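Formation > Entretien du linge > Supports de cours > Fiche 4

Fiche 4 — Plier une serviette à plat

À savoir avant la séance pratique : les termes de la fiche 3 (lisière, ourlet, droit-fil) et la différence entre pli de rangement et pli de présentation.

1. Le plan de travail

On plie sur une surface dure, dégagée, à hauteur de hanche. Un plateau en bois convient s'il est bien poncé, car une écharde suffit à tirer un fil. Les tables de l'atelier Bodport font 65 cm de profondeur, ce qui est juste pour un drap de bain mais suffisant pour tout ce qui est traité ici.

2. Le tissu

Les exercices se font avec le modèle Baltwood uni, coton, 480 g/m². C'est un tissu assez lourd — il tient le pli, mais il garde aussi la marque d'un pli mal placé. Les torchons fins sont vus à la fiche 5.

3. Mise à plat

Poser la serviette dans le sens de la longueur. Repérer les quatre coins avant de toucher au milieu. Si une extrémité est ramassée sur elle-même, la rouvrir en tirant doucement sur les deux coins à la fois. Lisser ensuite du centre vers les bords, avec le plat de la main. Les petits faux plis peuvent rester à ce stade, un bout froissé non. 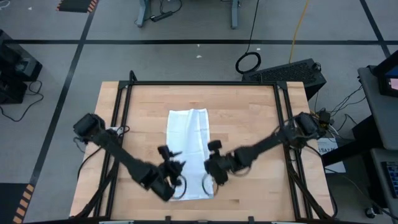

Fig. 1 — Serviette blanche sur plateau en bois clair. Le bout supérieur, froissé, est plus étroit que le bout inférieur.

Erreur fréquente : commencer le pli alors que les deux largeurs sont différentes. Les bords ne se superposent plus et l'écart augmente à chaque pli.

4. Pliage en trois

Rabattre un tiers de la largeur, puis l'autre par-dessus. Contrôler l'alignement des ourlets. Plier ensuite en deux dans la longueur, ourlets à l'intérieur. Le côté arrondi se place vers l'avant de l'étagère.

5. Exercice

Série de dix serviettes, méthode Wotesitz (voir polycopié de septembre). Notation sur 100, dont 65 pour la régularité de la pile. Le temps n'est pas noté.

Référence catalogue pour les étagères : Khúc 654.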